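The Foxes of Menville

By the time my brother-in-law called, the cheapest Griffiths fox was going for $552, up from $54 in October. He read me the number twice. I asked what a person did with a Griffiths fox once he had one, and he said you held it.

"In your hand?"

"In your wallet," he said, and I could hear him being patient with me.

There were 884 foxes, all drawn by the same program, all sitting on the same fence. Some wore hats. The ones with hats cost more, and the one with a hat and a pipe had sold to a man in Kiltville for the price of a decent truck. My brother-in-law had met him, or had met someone in the chat who said he was him.

I drove over to Menville that night anyway. My sister had made soup and was not discussing it. He had three foxes open on the big television, side by side, and he stood next to them with the remote like a weatherman.

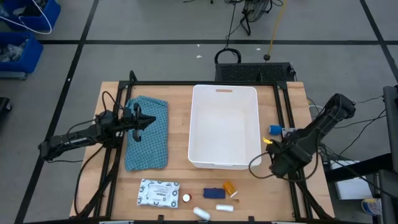

"Who's buying them?" I said.

"Everyone."

"Name one who isn't selling them too."

He scrolled for a while. Most of the sales came from a handful of accounts, passing the same foxes back and forth, a little higher every time. I pointed at one that had changed hands four times since lunch. He said that was called volume. I said where I grew up, in Budlow, two farmers once sold each other the same mule all winter, and in spring they had a very expensive mule.

"Did that really happen?"

"Did the pipe?"

My sister laughed in the kitchen, then ran the tap so he wouldn't hear it.

He made his case again over the soup. The roadmap — he used that word — promised a game, and a club, and land to put the foxes on. I asked who had signed it. He said it wasn't that kind of map.

When I got up to leave he offered me the cheapest of his, the one with no hat, at a family price. I looked at it for longer than I meant to. It had a nice face. Then I asked him what the family price was, and it was $552.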